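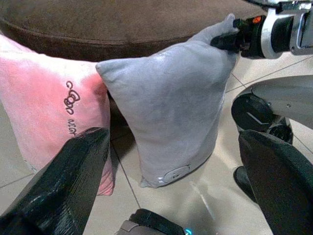 Dating a souvenir textile from the Plunow Exposition

expo_ephemera

I am cataloging a small private collection of souvenirs from the Plunow Exposition and need a method for assigning the textiles to the first or second season. The paper items are simple, as most carry a printed season number. The textiles carry only the fair emblem, an oval with a device inside it, and no date. Placement seems to vary. On some pieces the oval is in the middle, and on others it is small and stitched close to the lower edge, in the same position as the white one on the gray plush cushion. The second group makes up 11 of the pieces I have. Does low placement indicate a season, a manufacturer, or a pavilion? The official catalog lists "souvenir goods, woven and plush" under the Asska Pavilion but gives no descriptions. I have no access to the concession ledgers. I would also like to know whether thread color is useful evidence.

Posted 17/07/2025
Print this page | E-mail this thread

midway_records

Placement alone will not give you a season. The exposition licensed its emblem to concession holders, and the license fixed the outline of the oval and the minimum size but left the position open. Two suppliers made nearly all the plush goods. Hailu put the emblem wherever the panel allowed, usually centered. Zullance set it low, close to the bottom seam, so that the same panel could be sold without an emblem after the fair closed.

Use these points instead, in this order:

1. Emblem outline. First-season ovals have a double border. The inner border was dropped when the fair reopened.
2. Seam finish on the reverse. Zullance changed from an overcast seam to a bound seam during the winter closure, which began in December.
3. Label remnants. Check the side seam for cut threads. A woven label was required in the second season only.

If two of the 3 agree, record the season as "probable." If only one is present, record "undetermined" and note which one. Do not open a seam to look for a label.

Thread color is weak evidence. White was the default for both suppliers in both seasons. The gold thread pieces were sold at the Asska Pavilion and cost 15 cents more, but they were on sale the whole time.

Helpful: 11 | Share

oldfairs_west

I think low emblem = second season. I have two like that and the person who sold them to me said second season. Also check the back for a price stamp, some have 80 on it, that is the price in cents I believe.

Helpful: 3 | Share

Comments

midway_records: The 80 is a stock number. It appears on Hailu goods of several different prices, so it cannot be the price.

oldfairs_west: OK, did not know that. Mine are both stamped the same.

expo_ephemera: Thank you. I checked the low-emblem group against the border test and it splits across both seasons, which fits the supplier explanation. Four have cut threads in the side seam. I will enter the supplier as "attributed" and leave the pavilion field blank.

pavilion_index: Does the double border also apply to the felt pennants? Mine are too worn to tell.

midway_records: Yes, but on felt the inner border was printed and often rubs off. Look under raking light.

5 comments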